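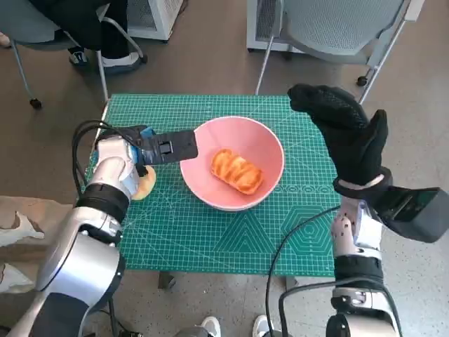
Left gripper over the bowl, gloved hand on the right.

Help > Making and Mending > Home Robotics

Browse Ask Unanswered Members

How much slack should I leave in the cables on a two-arm build?

Soledad Greenberg
Hello all, and thanks to everyone who helped me back in February when I couldn't get the arms to talk to each other. They share a table with a green cutting mat now, gripper on the left arm and hand on the right, and I'm practising on a bread roll in a pink bowl (baking is my other hobby, so there's no shortage of rolls!). My trouble is the cables. On the left they loop up over the wrist and down toward the edge of the table, and on the right one swings across the front. If I pull them snug, the wrist binds at full turn. If I leave them loose they catch on things, and last week I lost a whole evening to one bad connector. Is there a sensible rule for this?

Saltier
Lovely project. I went through the same misery in our shared shop, so let me ramble a bit. Turn every joint by hand to its worst position with the power off, and measure the cable there. Add up to 12 cm and no more. Then anchor it on both sides of each joint — hook and loop straps are kinder than zip ties, and you'll be redoing it anyway. Bring that front cable round behind the shoulder if it will reach. If it won't, buy a longer one and don't be tempted to stretch it.

Ibrahim
just tape it. works on mine
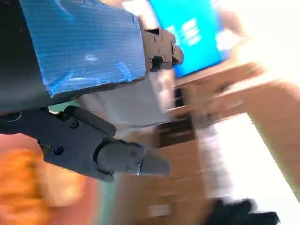 Soledad Greenberg, original poster, replying to Saltier

Thank you, this is so helpful! I did the power-off test on the left wrist after supper and the pinch was nowhere near where I'd been looking. I've ordered straps in grey. While I'm in there I want to tidy the blue ribbed panel on the gripper too, as you can see I left the edges pretty ragged. Would you trim it in place, or take it off and cut a new one? The screws beside it are small and I'm a bit nervous of losing one.

Saltier
Take it off and cut a fresh one, with a new blade and a steel ruler. Put the screws in a muffin tin, you must have one!

Contact us | Copyright Ziseo Community Help | Back to top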